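The Last Bus to Kellville

My father drove the number 4 bus between Cadville and Kellville, and on Thursday evenings, when my mother worked late at the Lamico bakery, I rode with him. I sat on the seat behind his, the one with the high step, and I was not allowed to speak to him while the bus was moving. This was the rule for all passengers and he made no exception for his son.

So I learned to be quiet, and I learned the road. First came the square in Cadville, then the bridge, then the long hill where the engine complained. After the hill there was a stop called Trummer. It had a pole, a bench and a lamp, but no house near it. I never saw a person get on at Trummer, and I never saw a person get off. My father stopped there every time. He opened the door, waited, looked into the dark, and closed it again.

When we came to the end of the line I was permitted to talk. I asked him why he stopped for no one.

"It is on the list," he said.

I was nine years old and I found this answer very poor. I decided that he was waiting for someone. At night in my bed I made up who it could be. Sometimes it was a brother he had lost. Sometimes it was a woman with a red suitcase — I was a little ashamed of her, because of my mother.

In the winter when I was twelve, the snow came early and we left Cadville 45 minutes late. There were two passengers, both asleep. On the hill the wheels turned and turned, and my father talked to the bus in a low voice, as one talks to a cow. I thought that this time he would surely go past Trummer, for if he stopped there, perhaps he could not start again.

He stopped. He opened the door and the snow blew in over the step.

An old man was sitting on the bench. He had snow on his hat and on his knees, and he stood up slowly, like someone who has been called in a waiting room. He paid with coins. My father counted them with great care and gave him back one that was too much.

"You are late," the old man said.

"Yes," said my father. "I am sorry for it."

The old man sat down across from me and held his hat in his hands until the snow on it became water. In Kellville he got off and went away between the houses. I waited for my father to say something about it. He took his cloth and wiped the step, then he wrote the time in his book.

He retired in 2000, at the age of 69, older than the company liked. The line was closed in the same spring. I have driven that hill many times since then in my own car. The pole is gone, but the bench is still there, and when I come near it I always slow down.
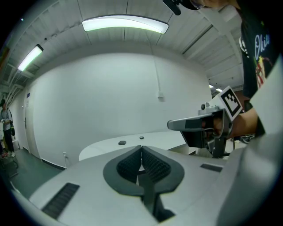
My wife has asked me about this only once. I told her that it is on the list, and she looked out at the dark field for a moment and then turned the radio up again.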